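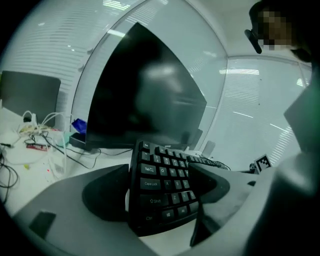

Desk Reset Notes: README

3 November 2021
By the Rornley desk list maintainers

This folder holds 359 short write-ups of people putting a computer desk back in order. Keyboard, screen, chair, cable, whatever had settled there since July. If you were hoping for something glamorous, the Chiriac folder has gardens.

What's in it

Each entry is one plain text file covering one desk on one day. It says what was on the desk, what got moved, where it went, and whether the writer could still find it the next morning. Entries run from a single grumpy line to several pages on the correct home for a stapler.

The files sit in 5 subfolders: keyboards, screens, cables, chairs, and other. "Other" is the largest. We meant to do something about that.

Notes on keyboards

Most entries begin with the keyboard, as it's the thing you have to pick up before you can wipe anything. Writers disagree on method. One school stands it on its end and lets gravity have a go at the crumbs. The other lays it upside down on a towel and taps. Both schools are very sure of themselves.

Please unplug it first if it has a cord. Two entries in the Grurkholm batch consist mainly of what got typed into an open email during cleaning, and we've kept them in full.

The keys along the left side (Esc, Tab, Caps Lock, Shift, Ctrl) are spelled the way they're printed. Entries that said "the shouting key" were changed to Caps Lock, with some regret.

Notes on screens

Write "off" only for a dark screen. A surprising number of our older files say "off" when they mean "showing a picture of a beach." Fingerprints may be mentioned. Theories about whose they are may not.

Known problems

- The chair files use "back," "backrest" and "the tall bit" for the same part.
- Cable lengths from Hosine were given in arms. We don't know whose arm.
- 2 files are duplicates of each other, apart from the spelling of "coaster."
- Nothing is recorded about drawers. People were asked and declined.

Adding an entry

Copy template.txt, fill it in, and save it in the subfolder that fits. Use everyday words. Don't tidy the desk specially before you describe it, or we end up with a very short file about a very clean desk, and we have enough of those from Grurkholm.

Related

Chiriac garden shed notes
Hosine cable drawer list
Grurkholm shelf labels, second try
Rornley lost and found, July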